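4. Teaching the Bowl Lift

Before you start, read Section 3 and do what it says. Every September a new team skips it, and every September Radosław Urbańczyk has to re-level the arm base with a folded bus schedule.

The bowl lift is the first task in the Irnora handbook that earns points. You get 6 points for a clean lift off the plate and 2 more if the plate stays put. There is no bonus for speed, whatever the older students tell you.

4.1 Setting the table

1. Clear everything off the work surface except the bowl and the plate. Pencils count as everything.
2. Put the plate down first, then the bowl on the plate.
3. Send the arm to its park position with the PARK button on the Seveo control panel.
4. Check that the travel speed reads 23. If it reads 100, somebody has been having fun. Change it back.
5. Save the setup under your team name. "Test," "test2" and "testfinal" are already taken, several times over.

Note: Place the bowl by eye. The judges at Ferkdale move it between attempts, and a program that only works with the bowl on one exact spot will have a short and public career.

4.2 Approaching the rim

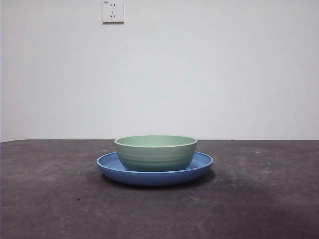
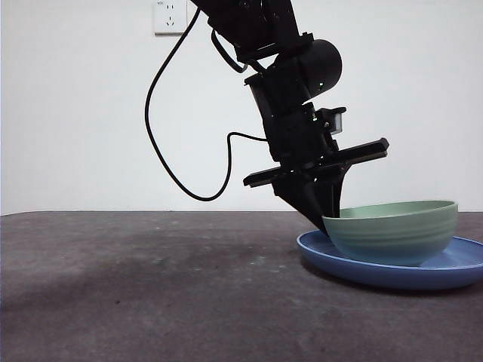 Grip position is where most teams lose their points. The bowl is wider than the fingers can open, so do not try to hug it from the outside. Go for the rim. Bring the fingers down to the left side of the green bowl, pointed ends at the edge, with the long crossbar above them clear of everything. The arm may come in on a diagonal, and this is fine. It looks like a heron going after a frog, but the score sheet has no column for dignity.

1. Switch to manual mode and say so out loud. The person next to you would like to know.
2. Open the fingers fully.
3. Jog the arm until the fingertips are over the rim. Look from the front, then walk around and look from the side. From the front alone, you will be wrong about depth and very sure of yourself.
4. Lower in small steps until one finger is inside the bowl and the other is outside.
5. Save this point as RIM.
6. Close the fingers slowly. Stop as soon as the bowl shifts.
7. Save this point as GRIP.

Caution: Never lower the arm with the fingers closed. They come to a narrow V, and a narrow V pressed into a tabletop by a motor bends. Replacement fingers come out of the club's snack budget, and you will hear about it.

Caution: Watch the loose cable on the left of the arm. Before saving any point, turn the wrist both ways and make sure the cable neither pulls tight nor drops below the fingers.

4.3 Lifting

1. From GRIP, raise the arm straight up. Do not swing sideways yet.
2. If the plate comes up too, press STOP, support the plate with your hand once the arm is still, and go back to 4.2, step 4. Your outside finger is too low.
3. If the bowl tips but stays in the grip, let it. A tilted bowl is legal under the Borkowska rules as long as it clears the plate.
4. Lower the bowl, open the fingers, and save the whole sequence.
5. Move the bowl a little and teach RIM and GRIP again. Keep both versions.

Note: Igor Stępień's program from last season is still on the shared drive. It lifts the bowl beautifully and then puts it down off the side of the table. Borrow the first half.

4.4 Before you leave

Park the arm, switch off at the panel, and write your results in the log, including the bad ones. Aleksandra Kaczorowski reads the log, and an attempt entered as "basically worked" is scored as a zero. Section 5 covers stacking.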